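Home
News
What's On
Get Involved
Contact

Ravn room reopens with its indoor soccer table

I dropped in on the upstairs room at Ravn this week, because so many of you had been asking when it would be back in use after the winter. It's open! There's still a bit of shuffling to do (there always is), but the lights are on, the desk has been moved to its new spot and people are playing with things again, so I'm calling it open.

If you haven't been up there before, it's a plain sort of room with white walls and blinds, and in October it gets handed over to Flirnelau, our tabletop games and sports month. Last year we had 14 households sign up. This year we've already got 70 names on the list and I haven't even printed the flyers yet, so if you were planning to wait and see, please don't wait too long.

The thing everyone wants to know about is the soccer corner. Tove Kragh has been putting it together, mostly in the evenings, and she's gone for small balls and short games so the little ones don't lose interest halfway through. A round takes three minutes by the kitchen timer. You can play it standing up or perched on a chair, and my neighbour's boy played it more or less lying down, which Tove says is fine as long as his sleeves aren't on the pitch.

There's a Chinese-language group coming in for part of the month as well, so some of the labels up there are in Chinese. I've been trying to learn them as I go. My favourite so far is 足球, soccer, which is short enough that even I can copy it out. Harvey Fehr had a go too and his looked like a garden gate, but he was very pleased with it and I wasn't going to argue.

Prizes are lollies, same as ever. Poul Baldursdóttir wanted to switch to stickers this year and we had a good long talk about it over a cup of tea – we've ended up with both. Parents can ask for the sticker if they'd prefer, no need to explain yourselves. If your child has an allergy, please write it on the form in the space at the bottom, as the lollies come from a mixed bag and I can't promise what's in every one of them.

We've got three sessions a day to start with, and the first begins at ten in the morning. I'd love to add an evening one for the grown-ups (Hjalti Ketilsson has been dropping hints since spring, and he's been practising at home with a ping-pong ball and a cereal box). It'll depend on who can lock up afterwards. If you've got a key and a free hour, come and see me.

A few practical bits. Use the side stairs, since the front ones are being painted and the colour comes off on your trousers. Leave prams on the ground floor. There's a tap up there but no fridge, so bring your own cold drinks, and take the bottles home again with you. Forms are at the front counter or from Hjalti Thoroddsen, who's usually about in the mornings.

I'll be back up there before the first session to help Tove with the last of the setting up. Come and say hello if you see me on the stairs with a box! 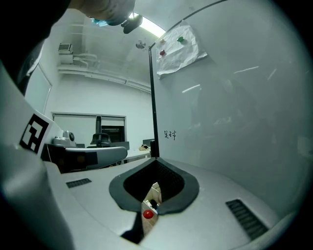

Also this week: Semari book swap

The book swap has moved to the back table at Semari and the shelves are very full of crime novels. Gardening books and picture books are wanted most. Bring a few, take a few, and please keep the jigsaws for next month.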